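Search this forum Go Advanced search

Second-hand toaster, first proper breakfasts

stemville_crumbs
March 11, 2022
Picked up a black two-slot toaster at the Stemville swap shop and I'm so pleased with it! It has a dial, a teal lever and a defrost button (my old Zoker had none of that, you just stood there guessing).

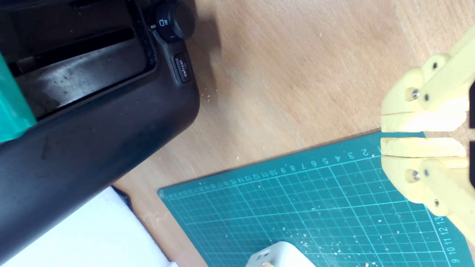
The dial and the defrost button, scuffs and all.

I've been on number 3 with thick-cut sourdough – lovely colour, soft middle. Plate right beside it so nothing goes cold on the way.

ryeandshine
Good find! I'd go up to 4 for sourdough though. 3 is just warm bread.

stemville_crumbs
Warm bread is underrated! But I'll try it tomorrow.
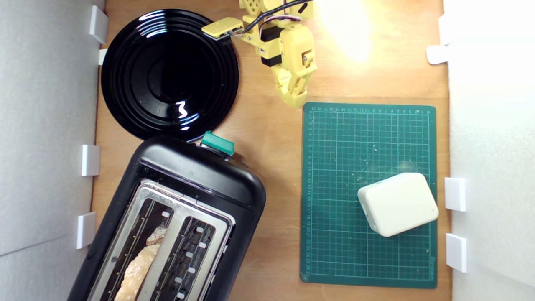

Can you toast one slice in a two-slot toaster?
Most manage it fine, though one side may brown a bit more, so turn the slice round if you pop it down again.

ryeandshine
My old one always did the outside darker. I got used to it and now I rather like it.

flummont_baker
Disagree with both of you on the dial. Depends how old the loaf is. Day-old bread browns quicker, so start low and watch it. And let the toast stand for a minute before it goes on a flat plate,

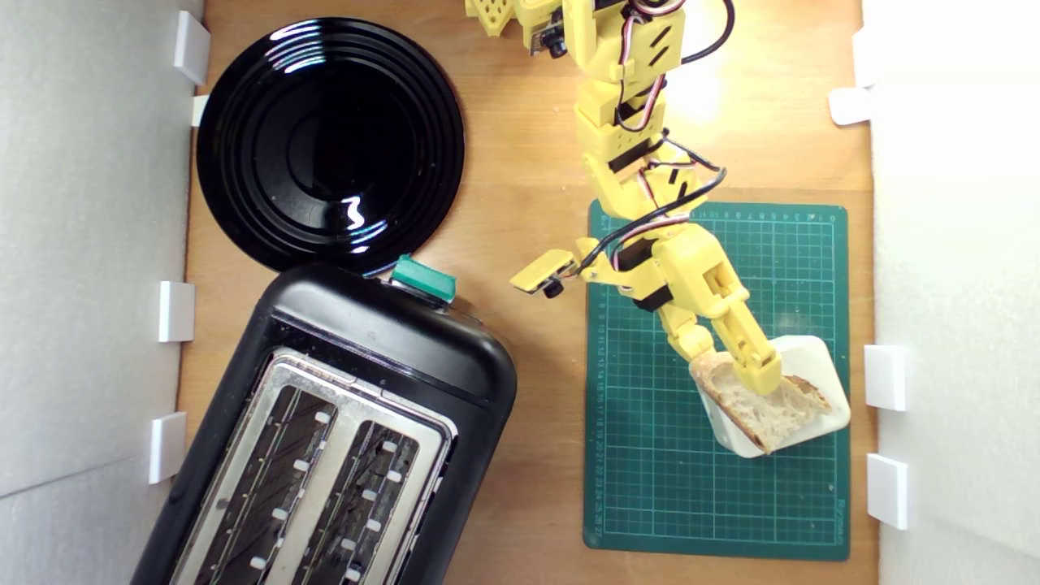
otherwise the steam gets trapped underneath and the bottom goes soggy. I lean mine on the jam jar.

ryeandshine
A whole minute? The butter won't melt!

flummont_baker
Soft butter, then. Leave the dish out overnight.

stemville_crumbs
Tried 4 this morning and OK, it's very good – proper crunch on the crust. Still prefer 3 for the Kurup seeded loaf,
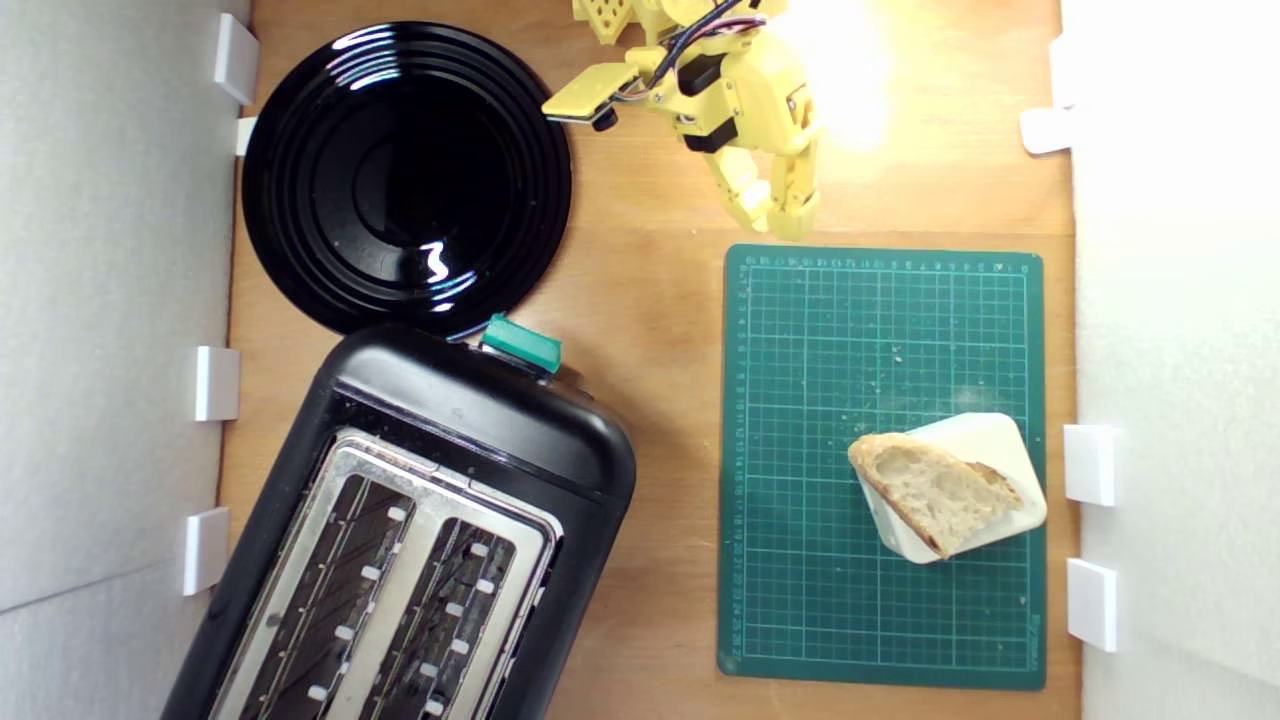
as the seeds catch before the middle is done. Off to empty the crumbs out now, there's about 20 years' worth in there!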